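Talks & Handouts | Home Life | Speaker notes
Search this site Enter keyword Go

Clearing a kitchen table: notes for my talk at the Burnari evening

(Notes to self: water within reach, speak slowly, don't start with the story about the gravy boat. It takes too long and Liis has heard it.)

Opening

Good evening, and thank you all for coming out. It's very kind of Ivars Jaunzems to ask me back after last time, when I ran over and we all missed the cake. I've promised him I'll keep an eye on the clock tonight, and Liis Vītola is going to wave at me from the side if I forget.

I want to talk about tables. Kitchen tables mostly, though if yours is in the dining room or squeezed against a wall in the hall, you're very welcome too. I've spent a good part of my working life going into other people's homes and helping them find the surface they eat on, and I'm as fond of the subject now as I was when I began.

Ask the room: who ate at a table today? Who had to move something first? (Wait for hands. Let people laugh.)

Where it all comes from

When I lived in Tambunan Road we had a table that sat six, and for most of one winter it sat two, and then one, and then I was eating my toast standing at the sink. Post at one end, a sewing machine at the other, and in the middle a jigsaw of a harbour that we couldn't bring ourselves to break up. It was 600 pieces and had been three pieces short since my aunt gave it to us.

I tell you this so you know I'm not standing up here as a naturally tidy person. My sister is the tidy one. I learned it slowly, and I still slip – there's a pile of seed packets on my own table this evening, and they've been there since the start of June.

What lands on a table is usually something that hasn't been decided yet. A letter you mean to answer, a lamp that needs a new plug, a jumper that might go back to the shop. Putting it in a cupboard feels like giving up on it, so down it goes where you'll see it, and after a week or so you stop seeing it altogether. (Pause here. People nod at this bit.)

The Jendden house

Tell the Jendden story, but the short version. Big old farmhouse, long pine table, family of five. They'd asked me to help them choose shelves. We measured up for shelves all morning, and over lunch, which we ate on our laps, I asked when they'd last had a meal together at the table. It took them quite a while to answer.

So we left the shelves alone and cleared half. Only half, with a strip of masking tape down the middle. The rule was that anything could live on the far side of the tape and the near side was for plates. They kept it up, and when I went back the tape had moved along by two chairs. They'd done that on their own, and I was so pleased that I nearly cried into my tea.

(If Liis waves, skip to the tray.)

The tray

I do love a tray. Choose one that's smaller than you think you need, put it on the table, and let the undecided things live there. When the tray is full, sit down with a cup of tea and go through it. Mine is an old tin one from Cirano, the little hardware shop that used to be opposite the station, and it cost me 50 pence with a dent already in it.

Do the tray at the same time each day if you can. I do mine at four o'clock, before I start thinking about supper, and I give it as long as the kettle takes. Some days I only deal with one envelope. That's fine, and you must be kind to yourself about it.

Colour and light

Somebody always asks me whether a pale table is a mistake. They do show every crumb, I won't pretend otherwise, but I've come round to them. You wipe them down more often, and a single thing set on a pale top looks as if it was meant to be there, where on dark wood it can rather disappear. If you have young children, or you're fond of beetroot, keep a cloth handy and don't fret.

Questions and finishing up

Leave ten minutes. Likely ones: what to do about a partner who piles things up (be patient, give them their own tray), whether tablecloths help (sometimes, though things do get tucked underneath), and where the jigsaw went (under the bed, on a board, still three short).

Remind everyone that the sign-up sheet for the next evening is by the door, and that Ivars would like the cups brought back to the hatch. Leave the last slide up while people find their coats.

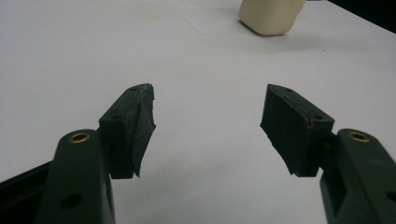

Last slide: a white tabletop, with one cream-coloured thing towards the far side.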